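10 juin 2022 – Par la rédaction technique
Temps de lecture : 2 min

Chez Rindix, la préparation de commandes change de gestes

Sur le site logistique de Rindix, la cellule Dolter traite 938 références de petite quincaillerie. Elle fonctionne sur deux postes et occupe 14 opérateurs. La responsable de l'atelier, qui a souhaité rester anonyme, décrit une mise en service progressive. « Nous avons commencé par les sachets souples. C'est la famille qui générait le plus d'arrêts, et les réglages du fournisseur ne suffisaient pas. »

Une partie de l'équipe travaille désormais à l'apprentissage des prises. L'opérateur tient une pince à la main et exécute le geste ; les trajectoires enregistrées servent ensuite à régler la cellule. « Un préparateur expérimenté aborde le sachet par la soudure. Il ne l'avait jamais formulé, mais on le retrouve dans les données. »

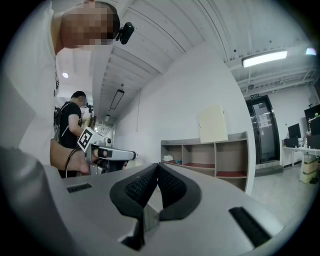
Des postes redéfinis

L'intégrateur, Ngcobo, prévoyait 16 semaines de montée en cadence. Le délai a été tenu, au prix d'un nouveau découpage des tâches. Le port de charges a diminué, la surveillance a augmenté. « Physiquement, c'est moins dur. En fin de poste, la fatigue est différente : on reste attentif longtemps sans bouger beaucoup », explique un opérateur qui compte neuf ans d'ancienneté.

La question de la classification reste ouverte. Les heures passées à enseigner les gestes sont payées au taux de préparateur. « On transmet un savoir-faire, cela devrait figurer sur la fiche de poste », estime le même opérateur. La direction renvoie à une négociation prévue en septembre.

Le logiciel de supervision Grolitard, lui, signale encore trop de défauts de prise sur les pièces huilées. Ces références sont maintenues en préparation manuelle.

Contact | © 2022 Tous droits réservés | Haut de page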